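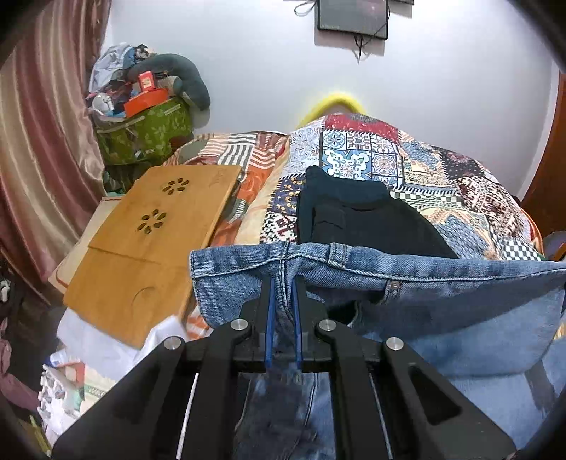 lintroller_kay

Finally got to the jeans! I've been putting denim off since April because shirts were going so well and I didn't want to ruin my mood. I'm using the hand-held Windik gripper, no arm attached, just me squeezing the jaws and moving the way I'd want the robot to move. 152 demos so far across everything, 28 of them jeans. I grab at the waistband every time, then lift and fold toward the dark stuff that's already folded. Denim is so much nicer to pinch than I expected, it's stiff and it stays where you put it. Anybody else doing clothes on a real bed and not a bare table?

postbox9

Love this. One thing though, you've got a patchwork blanket, a printed sheet and a laptop table all in there with the jeans. I'd clear the bed for the first couple hundred. My Postus policy kept going after patterns on the cover.

lintroller_kay

I thought about it, but my bed is never clear and that's where I want it to work.

Roussel_fan

Agree with Kay. Leave the mess, just move it between takes. Two days of tidy demos got me a policy that only liked tidy.

postbox9

Sure, but how many demos did you have by then? With 28 I still say start simple and add junk later. You can't tell if it missed the grasp or never found the waistband.

ekov_owner

Has anyone tried this by remote instead? I do all mine with the Ekov leader arm, and I like that the robot can really do every motion I record. With a hand-held you can twist your wrist into places the arm won't go.

lintroller_kay

True, I've thrown out 2 for that already. But I'm so much faster by hand! A fold by remote takes me forever and I come out of it with a sore neck.

Roussel_fan

Are you pinching near the belt loops or away from them? Mine snags a finger in a loop if I come in sideways.

lintroller_kay

Between them when I can, close to a seam. I come in from the front, jaws wide, and close slowly. Going to do another batch tonight with the waistband turned the other way.

postbox9

Post how it does. I'll happily be wrong about the blanket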